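Room Gallery: The Paper Room at Clundinon

Published 2022-03-18

The Paper Room is one of the smaller rooms at the Clundinon Centre for Design and Practical Study. It was refitted over the winter under project 2781 and has returned to general use for drawing, folding, sorting and other work carried out on a flat surface. 

The refit was led by Nadine Ghanem, Head of Premises, with furniture selected by Munther Chidiac of the Hijazi workshop. The total cost was £3330, met in full from the Centre's furnishing budget. No structural work was carried out, and the doors, lighting circuits and heating remain as they were.

The table and the wall panel

Users of the former room had asked for a plain background. The old wall carried shelving, notices and several layers of paint, and sheets laid out for inspection were difficult to see against it. A pale grey was chosen for the panelling and white for the tabletop. The two tones are close enough to be restful over a long session, yet the far edge of the table can still be made out easily.

Paper on the white tabletop, with the pale grey panel behind. A thin dark seam runs at a slant down the right side of the wall to the back edge of the table. 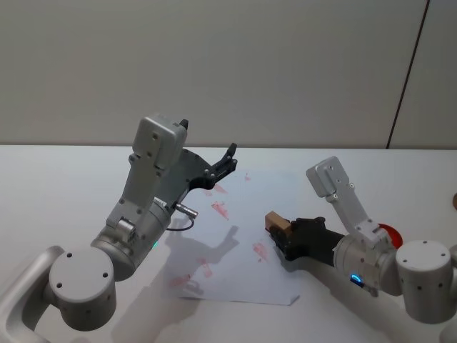
Working at the back edge

The table is kept against the wall and should not be moved. Its position was agreed with Rochelle Tapsell, who teaches the paper conservation course, after a trial period in which it was placed in the centre of the room. The central position allowed access from all sides but left too little space for chairs, and sheets were regularly lost over the far edge. With the wall behind, large work can be laid out to the full depth of the surface.

Nothing should be fixed to the panelling. Adhesive tape, putty and pins all mark the finish, and the Centre regrets that damage of this kind will be charged to the group concerned. Display boards may be borrowed from the main office for work that has to be seen upright.
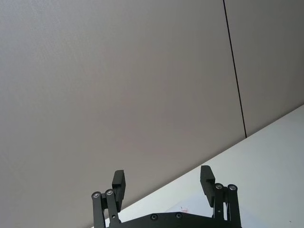
Plain grey wall and the white edge of the table, Paper Room.

Surface and care

Members have asked whether the tabletop may be used for cutting. It may, provided that a cutting mat is placed underneath at all times. Mats are stored in the corridor cupboard and should be returned there flat — rolled mats do not recover their shape and have to be replaced.

Wet media are permitted on the same terms as in the other studios. Ink and watercolour should be used over a protective sheet, and spills should be wiped up at once with a soft cloth. Solvents and abrasive pads are not to be used. Hạnh Trương, who maintains the studio inventory, inspects the surface at the end of each term and would be grateful to be told of any scratch or stain, however slight, at the time it occurs.

Users are also asked to leave the table as they would wish to find it. Finished work should be taken away or placed in the plan chest. Paper left out overnight may be put into the offcuts drawer by the morning staff.

At the table: a closer view over the working surface.

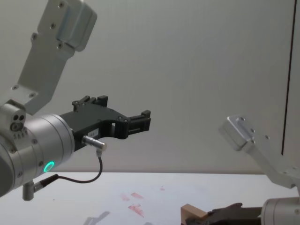 Booking and access

The Paper Room may be booked in sessions of 2 hours, morning or afternoon, through the main office. It is suitable for groups of up to six. Larger parties are normally offered the Plallalmont Room on the same floor, where additional tables can be set out on request.

Requests for the summer programme should be received before the end of May. Priority is given to taught courses, then to members' own projects, then to outside organisations. Groups needing step-free access should mention this when booking so that the side entrance can be opened for them.

Chairs are provided. Two adjustable lamps are available from the office and must be signed for on the day.

Related pages

Plallalmont Room: gallery and floor plan
Studio rules and charges
Summer programme of taught courses
The Sora print collection: viewing by appointment

Enquiries concerning the Paper Room should be addressed to Tala Obeidat, Room Bookings, Clundinon Centre for Design and Practical Study. Permission is required before any picture on this page is reproduced.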